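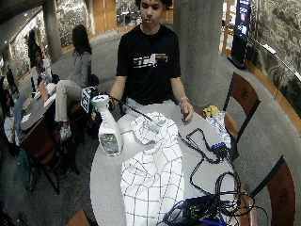
Plikine Gifts Marks a New Season for Its Hamper and Gift Delivery Service

Published 08/01/2024

When Vlasta Trnka took over daily operations at Plikine Gifts, the company sent out gift baskets from one counter in Skendstead and took most of its orders by telephone. The business now prepares baskets, boxed sweets and potted plants for delivery across the town and its neighboring districts. Ms. Trnka spoke with the Omport Merchants' Bulletin in July about how the service is run and what customers can expect in the coming season.

Ms. Trnka began with the question of same-day orders, which the company has recently revised. "Our cutoff for same-day delivery was noon for many years," she said. "We have moved it to 11 a.m. for fruit baskets and kept it at noon for everything else. Fruit is bought in the morning, and a basket ordered at five minutes to twelve was being packed in a hurry. We were not satisfied with the result, and a few of our customers told us that they were not satisfied either."

The standard range consists of 5 baskets, each offered in two sizes. Ms. Trnka said that the company had at one time listed many more, including several that were ordered only in December. "A long list looks generous, but the person choosing a gift for a colleague in the hospital does not want to read it," she said. "They want to know what is in the basket, what it costs and when it will arrive."

Preserves and honey cakes are supplied by Krajčí, a family bakery on the Omport road that has worked with Plikine for most of its history. The arrangement is renewed each year. Ms. Trnka described the honey cake as the item customers mention most often in their letters, and said that requests to buy it separately had led the company to offer it in a gift tin beginning this summer.

Asked about orders from employers, Ms. Trnka said that they now account for a considerable share of the work in the final months of the year. The largest single order to date was for 2000 boxes, placed by a regional employer for its staff and retirees. "We asked for six weeks and were given four," she said. "The boxes went out on time, but the cards were the difficulty. Each one carried a name, and the list we received had been put together from three different offices. We now ask for the names first, before we discuss ribbon or anything else."

Orders of more than 100 pieces are assigned to one member of staff, who remains the customer's contact until the last delivery has been confirmed. Smaller orders may be placed at the counter, by telephone or through the company's website. A card with a handwritten message is included with every gift at no charge.

Ms. Trnka spoke at some length about the cards. "People write very short messages when they are sad and very long ones when they are happy," she said. "We write what we are given. If a name seems to be misspelled, we call the sender. It takes two minutes, and I have never had anyone complain about that call." Messages may be submitted in any language that uses the Latin alphabet, and accents are reproduced as supplied.

On the subject of deliveries to schools and hospitals, she advised customers to check the rules of the receiving institution before ordering. Several wards in Skendstead do not admit plants, and at least one school holds gifts at the front office until the end of the day. Where a delivery cannot be accepted, the driver returns the basket to the counter and the sender is notified by telephone. A second attempt within the town is made without additional cost. Beyond the town, the regular delivery fee applies again.

The company plans to introduce a reminder service for birthdays and anniversaries in the fall. Customers will be able to register dates and receive a notice one week in advance. Ms. Trnka said that participation would be voluntary and that the dates would not be used for any other purpose. "I would like to receive such a notice myself," she added. "I missed my brother's birthday this year, and I work in gifts."

Winter orders from employers will be accepted beginning in September. Inquiries may be made at the Skendstead counter during regular business hours.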